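A Day Among the Compressors: The Rellwood Open House

Rellwood makes heat pumps, air handlers and a dehumidifier the size of a school locker, and once a year it lets installers and curious homeowners walk through the plant. I qualify as the second kind. My furnace is old enough to vote, and my brother-in-law had a spare ticket.

Doors opened at 8:30 on a Thursday in October. The lobby was 74 degrees. I mention this only because the man at the desk was wearing a fleece vest.

The assembly line

Our guide, Khanyisile Gumede, took 13 of us down a yellow-painted walkway and asked us to stay on it, which most of us did. Coils come in at one end, get brazed, get filled with nitrogen and wait to see if they leak. The line turns out 386 outdoor units on a good day. I asked about a bad day and was shown the paint booth.

The compressors arrive finished from a supplier called Brarna, in crates. After an hour of hearing about the heart of the system, I was a little let down to learn that the heart comes by truck.

The sound room

This was the best part. You stand in a padded room with a variable-speed unit while someone turns it up from a whisper to what the brochure calls "a gentle presence." At full tilt I would call it a dishwasher with opinions. At low speed, though, I had to put my hand over the fan to be sure it was on.

Lunch and questions

Sandwiches, then a session on sizing. The speaker's main point was that most houses have too much equipment in them, a brave thing to tell a room full of people who sell it.

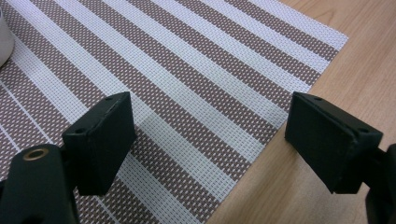

Teresa Ó Conaill said her last contractor had sized the new system by reading the label on the old one, and that she had spent two summers in a house that was cold and damp at the same time. The speaker nodded for quite a while. An oversized unit cools the air fast and shuts off before it has pulled out much water, he said, and he recommended a proper load calculation, room by room.

Prices came up next and the nodding stopped. I did get one number out of the Ó Néill table, where a distributor was offering $700 off a complete system to anyone who signed by the end of the month. Ductwork is extra. In my house it could run about $2,000, and that was before I described the crawl space.
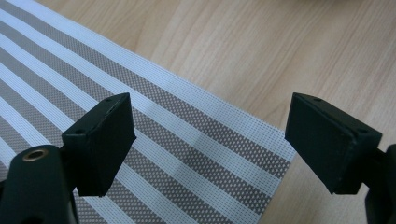 The thermostat demo

Puvivard supplies the controls. Their new thermostat learns your habits, and during the demo it learned that someone kept leaning on it. The screen is clear, the buttons are large, and you can lock it with a code, a feature that drew more murmurs from the married couples than anything else all day.

Getting there

Park in the back lot and come in by the loading dock side. Wear closed shoes, as they will turn you away in sandals. The tour takes two hours, the sizing talk another one, and the coffee is free but weak. I left with a tote bag, a filter in a size I can't use and an appointment for a load calculation next Thursday.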